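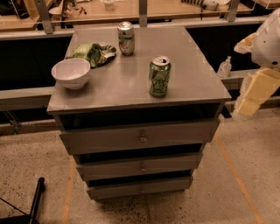
Handout 7: Keeping Paper Records in a Small Office

February 2026
By Deisy Huamán

2 comments · 34 shares

In the last lecture we spoke about what to keep. Now we speak about where to keep it. Give each drawer one kind of paper only, and write the years on a label. Old invoices go at the bottom, as they are seldom asked for.

Please read the Clellgate case before the seminar. The firm had 380 files and no index. Make a short index for it, one page is enough.

Related
Handout 6: What to Keep
Naming Your Files
Notes on the Solanki case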